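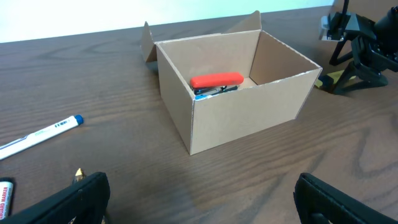 Red stapler in a cardboard box, on the desk.

I went to see the Amnuay Yimyam show at the Zavell again, by myself this time. It runs through the end of May. The first visit was with friends and we talked the whole way round, so I had looked at very little.

The photographs are of river ferries and the people who worked on them. Yimyam shot them over several years and left behind some 3000 negatives, most never printed. His son Boonsong went through them with the curator, Hằng Tiêu, and they settled on a small group for the two rooms upstairs. The prints are modest in size and hung low, and I liked that. I could get close.

My favorite is a deckhand asleep on a pile of rope with his shoes lined up beside him. The wall text says it was taken at four in the morning. The ticket sellers are good too, though I think there are too many of them and the second room drags.

The catalog is 200 pages and was printed in an edition of 1000. The blacks are muddier on paper than on the wall. I bought it anyway for the interview with Boonsong, where he talks about carrying his father's lenses and being bored.

There is a talk by Thảo Phùng on the last afternoon. Seats have to be booked at the front desk, and I have mine.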